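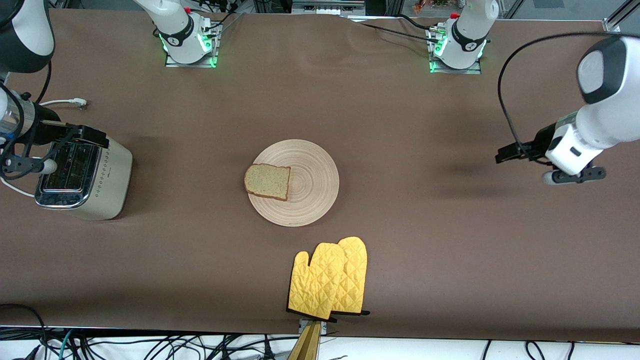 What do you do when one arm lags behind your hand while you're showing it the toast task by remote control?

Check the leader side before you touch the robot. Swap the two leader handles over and repeat one slow reach. If the lag moves with the handle, it's the handle or its cable; if it stays with the same arm, look at the network and the filter setting.

Ticket: right arm trailing the operator during teleop demos
Opened by: Natália Garcia
Opened: November 2021
Software: Trutness recorder, Barros leader handles

Hi all, me again. I've been recording toast demos for Trukport and the right arm has started feeling like it's on elastic. I move, I stop, and it carries on for a bit before it catches up. Left arm is lovely. It's worst when I'm lining up over the toaster, where I really do want it to stop when I stop!

I did 16 demos before I gave in and wrote this. 5 of them I'd bin, the rest are usable if you're feeling generous.

Tried so far:
Restarted the recorder. No change.
Restarted both arms and homed them again. No change.
Swapped the handles as per the answer at the top. The lag stayed with the right arm, so the handles are off the hook.
Plugged the right arm into the spare network port. No change, and I banged my head on the rail. 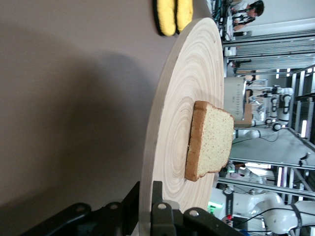
Next I went through the settings, which I should have done first. The smoothing window on the left arm is 3 samples. On the right it was 400. I've a feeling that came across with the profile I copied from the Breltley rig back in March — they were doing very slow pouring there and liked everything syrupy.

Set the right one to 3, saved, reloaded. Night and day. I can put the gripper over a slot and it stays put when my hand does. Picking a slice up off the board feels normal again too, and I've stopped overcorrecting, a habit I hadn't noticed I'd got into.

Two things before anyone closes this, please. Could the recorder show the smoothing value for each arm on the start page? And can someone tell me whether the saved demos store my hand position or the smoothed one? If it's the smoothed one I'll redo the bad ones tomorrow, I've got the rig until lunch.

Leaving it open until I hear back.

Natália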